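3.2 Pile Fabrics and Fold Recovery

Household blankets are sold by weight and fiber content, and neither figure says much about how the cloth will behave once it has been folded and stored. The shelf life of a fold depends on the bending stiffness of the ground fabric, the height and density of the pile, and the friction between facing layers. Earlier work treated these terms separately. In the present study they are considered together, using the Tatimero fold index, which expresses the angle held by a single crease as a share of the angle at which it was pressed.

Samples were drawn from the Okafor textile register, which at the close of September held 3783 entries for bedding and throws. Entries made before 1999 were left out, as the older records give pile height in classes and not in millimeters. From the rest, 100 blankets were selected by fiber group. Each was conditioned flat at constant humidity, folded once along the warp, loaded with a steel plate, and released. The crease angle was read at fixed intervals after release.

Color was recorded but not used as a variable. Dark pile does make the reading of crease angle harder, as the shadow line along the fold has low contrast against the cloth. For black and navy items the angle was therefore read from the profile at the selvage. A blanket in a dark shade is shown in Figure 4.
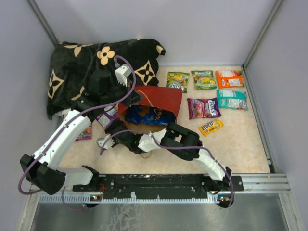
Figure 4. Black blanket in a workspace with light gray walls and a pale beige, lightly mottled floor.

Fiber group had a clear effect on recovery. Polyester fleece opened quickly and then held a steady angle, while cotton waffle weaves continued to open slowly through the full reading period. Wool blends fell between the two and showed the widest spread within a group. The spread narrowed when samples were sorted by pile density, which suggests that layer friction, and not fiber stiffness, governs the later part of the curve.

Laundering was tested on a smaller set. After 9 wash cycles with Plidness detergent, the fleece samples had lost part of their surface loft and their fold index had risen. The same treatment left the waffle weaves almost unchanged. Line drying and tumble drying gave similar results for all groups except wool, for which tumble drying was not attempted.

Two limits should be noted. The steel plate applies an even load, whereas a stack of bedding in a closet presses hardest at the folded edge. The index also describes a single crease and does not extend directly to cloth folded in quarters, where the second fold must bend two layers at once. Section 3.3 treats the second case with the layered model fitted to the Dralon plate data.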